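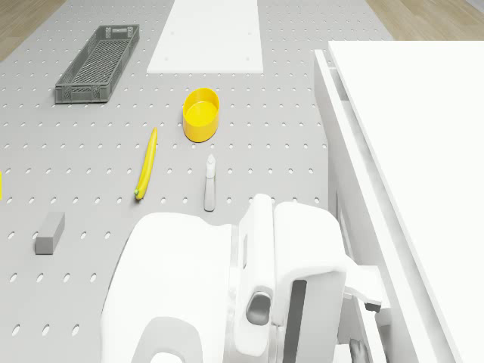
The tidy-up test in simulation: banana, cup, spray bottle and block on the table, crate at the back.

Can a robot clear your table yet? Try it and see

I get this question more than any other, and I love it, so let's find out with a test you can run on your own computer. We'll set up a simulated table, ask a robot arm to put a few things in a crate, and keep score. My answer so far is "sometimes, and it's getting better fast!"

What you need

A simulator you're already comfortable with (I use Karnuro), an arm model with a two-finger gripper, and a free evening. Any control policy will do. Mine started from one that Wael Ait Brahim shared at the Amton meetup in July, and I've been fiddling with it ever since.

Step 1. Pick objects that disagree with each other

A banana is long and curved. A spray bottle is tall and slender, so it wants to tip. A wide, shallow cup can be grabbed by the rim or across the whole body, and your gripper may only open far enough for one of those. Throw in a plain block as the easy one.

Step 2. Place the crate

Put it on the far side of the table, turned at an angle. Lining it up with the table edge makes the drop much too easy, and real crates never sit straight anyway.

Step 3. Write down what counts as done

Mine says the object is inside the crate, the crate is still on the table, and nothing else got knocked over. Be strict about that last one — an arm that saves the banana and flattens the bottle hasn't done the chore.

Step 4. Run 100 tries

Shift every object a little between tries. Save the random seed so you can replay the weird ones (there will be weird ones, and they're the best part).

Step 5. Sort the misses

I use 6 labels: missed grasp, slip, tip-over, bad drop, collision, timeout. On my last batch of bottle runs, tip-overs beat everything else. Slowing the final approach helped a lot, and lowering the grasp point helped even more.

Next I'm adding a second crate and asking the arm to sort by object. If you build your own version, send me your miss labels, especially if you needed a seventh!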